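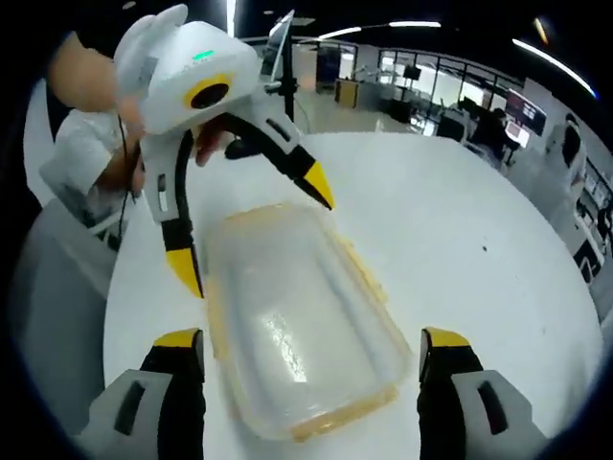 Closing a lunch container is harder than it looks, Hywel Prothero remarked after his turn at the table, and he would like it noted that he has been closing them at home for years without an audience.

**WALHAM, 17 November 2022** – Stotent opened its Walham workspace to visitors this week for the first public demonstration of Jugah, its project for teaching robots ordinary kitchen chores. Attendance reached 96, which exceeded both the company's forecast and its supply of chairs.

Guests were invited to take a pair of hand-held grippers and handle a plastic food container on a round white table. The grippers carry cameras, and the recordings are used to train robot arms. Staff went on working at their desks during the sessions and did their best to look as if they always sit up that straight.

Each turn lasted 8 minutes. Visitors were asked to pick the container up, set it down, turn it and deal with the lid, in whatever order their nerves allowed. By closing time the team had 154 usable recordings, along with a smaller collection in which somebody stops halfway to ask if they are doing it right.

"We want the awkward attempts as well as the smooth ones," said a Stotent spokesperson. "On that front our guests were extremely generous."

Jugah began in July at Utuvside, the company's smaller site, where the first trials were limited to cups and a great many sponges. Food containers were added after the move to Walham. Stotent says bags with zippers will come next, and has asked that expectations be kept at a sensible height.

The day also included a short talk on how recordings are checked and a question period that ran to nearly an hour. Most of the questions concerned laundry. Stotent has no laundry product to announce.

A second open day is planned for Utuvside. Places will be limited to 6 people per session, and sign-up will be handled at the Walham front desk. Visitors should wear short or close-fitting sleeves and leave large bags at the entrance.

**Press contact:** Stotent Communications, Walham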